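Fevolov finally puts some numbers on its arm trial

I've been pestering the people at Fevolov since June about what they plan to do with their equipment money this year, and this week I finally got an answer (and a decent cup of tea, thank you to whoever made it). The short version is that the Bradamholm workshop is going ahead with a proper budget line for robot arms on small-parts assembly. The long version is that the arms themselves are turning out to be the easy bit to plan for, and the bits hanging off them are where everyone gets a headache.

If you haven't been following along, Fevolov makes little geared drive units at Bradamholm, the sort of thing that ends up inside blinds and feeders and the odd bit of lab gear. There's a lot of picking up a small metal gear and putting it exactly where it belongs, then doing that again until knock-off. It's fiddly, it's hard on the hands, and the shop has had trouble filling the late shift for as long as I've been writing about them. So the idea of giving some of that work to an arm has been kicking around for ages.

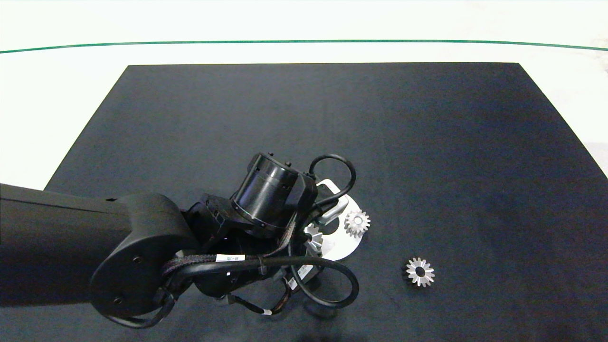

What held it up was the money, of course, but more than that it was working out what the money should be spent on. The first plan I saw was basically a shopping list. It had arms on it, and a line for "sundries", and that was about it! The new one is a lot more grown up. Grippers get their own line now. So do spare fingers, cables, work mats, lighting and the hours somebody will spend setting each station up, which was the one that made the room go quiet when it was read out.

I was a bit surprised by how much attention the cables got. I'd have guessed they were pocket change, and next to an arm they are, but a station that's down for want of a cable costs you the same as a station that's down for any other reason. The plan now allows $1,695 per station for spares, kept in a cupboard on site instead of at a supplier's warehouse on the other side of the country. I reckon that's the smartest line in the whole document, and I said so.

The quotes are in from two suppliers. Alomeck is the local favourite and will come out and do the install, and Carnegie is cheaper up front but wants you to do more of the setting up yourself. I've heard good things about both and I'm not going to pretend I know which one will win. The shop floor clearly leans one way and the office clearly leans the other, and I'll leave you to guess who wants the cheaper one.

Whoever gets it, the job they'll be judged on is the same one the trial has been built around, gears onto a round plate. It's a good choice for a trial, in my opinion. It's small enough to fit on a table, it's close to what the assemblers do all day, and anybody walking past can understand what the arm is meant to be doing without a half-hour briefing. I stood and watched for longer than I'd meant to and missed my bus.
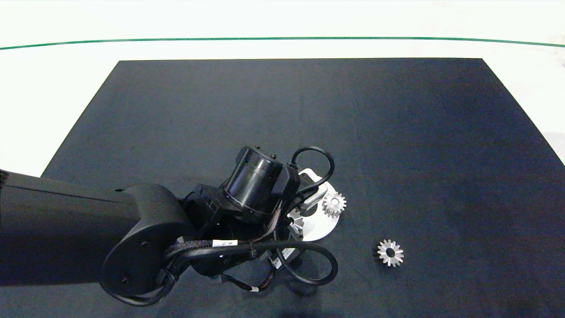 The arm at work over the mat, with two of the small metal gears.

Now, the timing. Fevolov isn't buying everything at once, which I was glad to hear (I've seen a few shops in this area do exactly that and end up with very expensive coat racks). The plan is for 4 stations, bought one after another, with a stop after the first so everyone can have a proper look at the numbers before the next order goes in. The measure they've settled on is a run of 300 plates on that first station. They'll log every stoppage and who had to come and sort it out, and if the person-hours don't come down, the remaining orders wait.

There's also a training line in there, which wasn't in the earlier draft at all. It works out to 50 hours for each assembler who wants to learn to run a station, paid at the normal rate and done during shift. I asked if that was enough and got a bit of a shrug. My own feeling is that it's fine for running the thing day to day and a bit skinny for fixing it, but it's a start, and it's a whole lot better than handing someone a manual and wishing them luck.
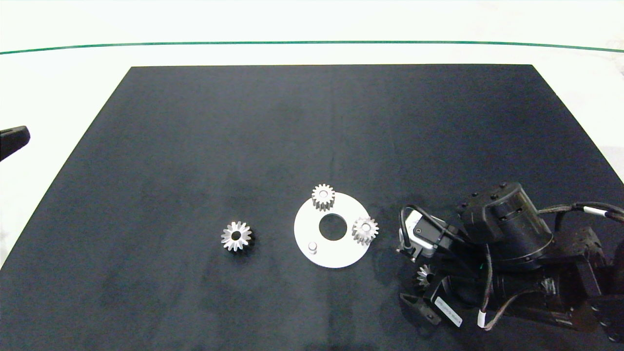 One thing still up in the air is floor space. The current trial setup takes up one table, and that's fine, but line up a few of them with room to walk behind and you're eating into the packing area. Packing isn't thrilled. There was talk of moving the racking closer to the roller door, then talk of how cold it gets over there in winter, and then somebody changed the subject. I'd expect that one to come back around.

The other open question is servicing. Alomeck's quote includes a yearly visit and Carnegie's doesn't, so the gap between them is smaller than it looks on the front page. I'd love to see the two laid out side by side over the life of the gear, and I'm told a spreadsheet like that is being put together now. The supplier decision comes after that, and I've asked to hear about it when it's made. If you work at Bradamholm and have a view on any of it — packing crew very much included — drop me a line through the contact page.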